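# Weseck two-arm bench kit, worth it for a small repair room?

Posted in Jendismont Makers Help / Automation

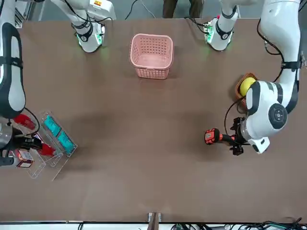

Looking at the Weseck kit, the two-arm one, for a tool library in Steltavley. Want it to sort returned bits and put them into trays and baskets, nothing clever. Price I've been given is £1,133 a month on hire, arms and software in, or we can have the single arm for £480. What sold me on the pair was seeing the left one with a power drill in its gripper, held sideways, as that's the sort of lump we get back every day. But the right arm seems to live over by the clear tray doing the small packets, and I cant tell if you really need both for that. Also the cables. There's a tangle along the near edge of the table and we have toddlers in on Wednesday mornings. Anyone using one day to day? Does it cope with drills or just the light stuff? Bench is a plain brown top, much like that one, if it matters.

---

**benchrat_58**

Had the pair since November. Short version, get two if you've got mixed items, get one if it's all small.

Drills are fine once taught. Ours took most of an afternoon. It wants the same sort of grip each time and if the drill's lying the wrong way round it dithers, goes back, tries again. Battery packs off first, makes a big differnce to the weight. Wouldn't trust it with a circular saw.

Trays: use ones with proper compartments, fix them down. Double-sided tape will do. If the tray shifts it'll carry on as if it hadn't and you get packets all over the table.

Cables, yes, a pain. We ran ours through cheap trunking from the hardware place and left slack near the wrists. Don't pull them tight or the arm stops halfway through a reach and throws a fault. Kit doesn't come with any trunking, which at that price is a bit mean.

Toddlers: switch it off. At the wall. Not the software pause.

Hire terms - check the notice period. Ours was 58 days, buried on the back page, and setup visit was extra.

---

**oddsocks**

we got the single. its ok. slow. does screws and packets all day no bother but anything long it drops. wish we'd gone for 2

---

**Tilly at the shed**

Not used the Weseck but we trialled the Pearce one, similar idea, and sent it back. Arms good, software dreadful, had to redo the positions every time anyone nudged the bench. Ask them for a demo with YOUR stuff on the table, not theirs. Take a box of the worst things you get returned. Anything shiny or see-through is worth testing too, the Pearce hated clear plastic.

Would also ask who comes out when it breaks. Pearce wanted it posted back. Have you ever tried to post an arm

---

**Reply from original poster**

Thanks all, v useful. Asked about the notice period and yep, 58 days. Going for a demo with both arms and our own box of horrors before signing anything. Trunking on the list.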